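Questions we get at the Wikcombe Clothing Swap, with answers as they stood in January. If yours isn't covered, write to Tracey Tapley at the swap desk. She answers most things within a day, except questions about hats.

## The basics

### What is it?

You bring clothes you don't wear. You take home clothes somebody else doesn't wear. In theory the total amount of clothing in Wikcombe stays the same, although anyone who has seen my hallway would dispute this.

### Where and when?

The upper room at 105 Gatach Street, over the shoe repair place. Doors open at 10 in the morning and we start stacking chairs at 2. The chairs get stacked whether or not you're sitting in one.

### Do I have to pay?

No. There's a jar by the door for the room rent, and it would be nice if you made eye contact with it on your way in.

### Do I need to sign up?

Only if you're bringing more than two bags. Otherwise just come up the stairs. Ring the lower bell if you need the elevator -- the upper bell has been ringing in the shoe repair place since we moved in, and they're tired of us.

## Bringing things

### How does the token system work?

One item in, one token out. One token gets you one item off the tables or rails. Coats cost two tokens and also earn two. Socks are worth nothing, in or out, and we'd like you to think about why you brought them.

Tokens don't expire. A woman came in last fall with 11 of them from the old church hall days, in the old green color, and we honored every one.

### What condition should clothes be in?

Clean, dry and something you'd lend to a friend you wanted to keep. A missing button is fine if you tell us. Small moth holes in wool go to the mending basket. Large moth holes go home with you, sealed in a bag, please.

### What don't you take?

- Underwear and swimwear
- Hats (see below)
- Uniforms with a company name on them
- Anything that has been in a car trunk since summer
- Single shoes, however good the other one was

### What's wrong with hats?

We took hats for one season. We ended up with a great many hats. Tracey would rather not go into it.

### Can I bring knitwear?

Please do. Knitwear is the first table to empty and the one most likely to cause words. Fold it, don't hang it. A heavy sweater on a wire hanger grows shoulders like a linebacker's and they never go back down.

If you don't know what your sweater is made of and the label is gone, bring it to Setsuko Wada at the mending table. She'll rub the hem between two fingers and tell you, and she'll be a little disappointed in you if it's acrylic.

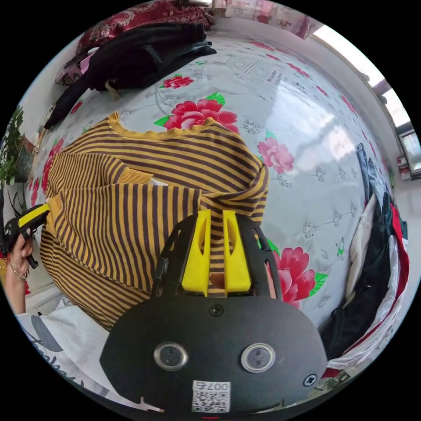 *Striped sweater. One item, one token.*

### How should I wash a sweater before I bring it?

If the label says anything, believe the label. If there's no label, assume wool: cool water, a small squirt of mild soap, ten minutes of soaking, no scrubbing. Press the water out in a towel and dry it flat. The dryer will give you a very nice sweater for a child of four, and we do have a kids' table, but that's a hard way to stock it.

## Taking things

### Is there a limit?

Your tokens are the limit. During the first hour we also ask for no more than five items each, a rule that dates from a morning when one gentleman cleared the whole denim rail and then asked if we had a bag.

### Can I try things on?

Yes, behind the curtain at the back. There's one mirror and it's a flattering one, so take a friend's opinion as well. Things you decide against go back on the table they came from. The windowsill isn't a table.

### Can I hold something while I think?

For ten minutes, behind the desk, with your name on it. After that it returns to the wild.

### Can I sell what I take?

We can't stop you, and we won't follow you home. But people do recognize their old jackets online, and it's a small town.

## Afterward

### What happens to the leftovers?

Good pieces are boxed for the next swap. Coats and blankets go across to Ulik, where the winter shelter takes them. What's left goes to a textile recycler. Last year we handled 2059 items and sent 335 of those to recycling, a number we'd like to see come down and which was, I'm told, heavily influenced by leggings.

### I left my own coat on a rail and it's gone.

This happens almost every time. Use the hooks by the stairs. Write to the desk with a description and we'll ask around. We got a gray parka back this way once, all the way from Kawaguchi Road, with a better zipper than it left with.

### Can I help?

Yes. Setting up starts at 8:30 and involves trestle tables of varying honesty. If you can thread a needle, Setsuko has room for one more at the mending table and will lend you scissors. She'll want them back the same morning.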